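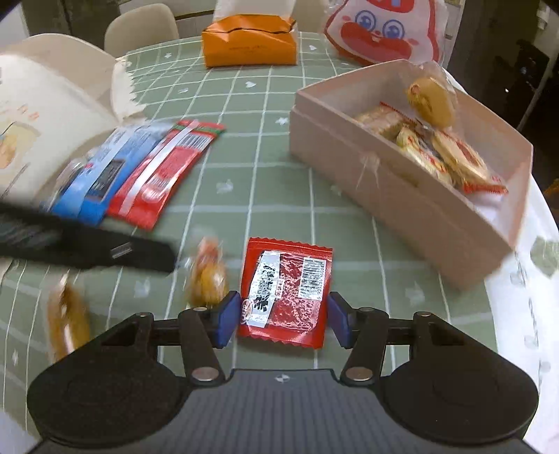
Ailsa Halliday

Apr 6, 2018

Section 2: Threading up and sewing your first hem

Okay, so by now your Soltton 447 is out of its box, it's sitting on something that doesn't wobble, and the foot pedal is plugged in. If you skipped Section 1, go back and at least read the bit about the packing tape under the needle plate. I missed it on mine and spent a whole evening blaming the thread.

I wrote this guide for our sewing group because the booklet that comes with the machine is mostly diagrams with arrows going everywhere. I've kept the booklet's part names so you can flip between the two.

Winding the bobbin

1. Switch the machine off. Pop your spool on the upright pin and push the little cap down snug.
2. Take the thread through the left-hand guide and once around the tension disc, clockwise.
3. Poke the end up through the hole in the bobbin, put the bobbin on the winder and push it to the right until it clicks.
4. Switch on, hold the tail, and press the pedal gently. Once it has a few layers on, stop and snip the tail right off.
5. Keep going until it stops by itself, then push the winder back to the left.

Note: if the winder is still over to the right, the needle won't move. I get a message about this nearly every month and it's always the winder!

Threading the top

1. Raise the presser foot. Please don't skip this one, the tension discs only open when the foot is up.
2. Turn the handwheel toward you until the needle is at its highest.
3. Follow the numbered path down the right channel, around the bottom and up the left channel.
4. Hook the thread into the take-up lever. Give it a tug so you know it's really in there.
5. Bring it down behind the needle bar guide and thread the needle from front to back.
6. Leave a good long tail and pull it under the foot, toward the back.

CAUTION: Keep your fingers off the pedal side of things while you're threading. I mean your foot, of course. I slide the pedal right out from under the table, and Agathe Langlois, who taught me most of what I know, switches off at the wall every single time.

Choosing a stitch

The dial goes from 1 to 26 and you can ignore most of it for now (9 is a row of little scallops, very cute, and I've used it maybe twice). For ordinary cotton, set the dial to 1, the length to the middle mark and the tension to the line marked with a dot. Sew a test strip on a scrap of your real fabric. Loops on the underside mean the top thread isn't seated, so rethread before you go fiddling with the tension.

Your first hem

Straight edges first, folks. A tea towel or a placemat is perfect.

1. Press a narrow fold along the edge, then fold it over again and press again.
2. Pin across the fold, with the heads sticking out to the right so you can grab them.
3. Start a little way in from the corner, hold both thread tails and take a few stitches.
4. Hold the reverse lever, back up to the edge, let go and carry on forward.
5. Take each pin out before it gets to the foot.
6. At the end, reverse a few stitches, lift the foot and cut your threads.

CAUTION: Sewing over pins can snap the needle. Wear your glasses if you're going to ignore me.

Round tablecloths come up a lot, so a quick word. The edge is on a curve and doesn't want to fold flat, and all that extra fabric bunches into tiny pleats. Run a line of long stitches just inside the raw edge, pull the bobbin thread very gently to ease it in, and press before you fold. Bias binding is easier and looks lovely in a contrasting colour. I did mine in December with the Homano cotton binding and it has been through the wash plenty since.

Note: change the needle before you start a big project. A dull one makes a popping noise as it goes through, and once you've heard it you'll know it.

Zippers and buttonholes are in Section 3. You'll want the foot with the two notches, which lives in the little drawer at the front.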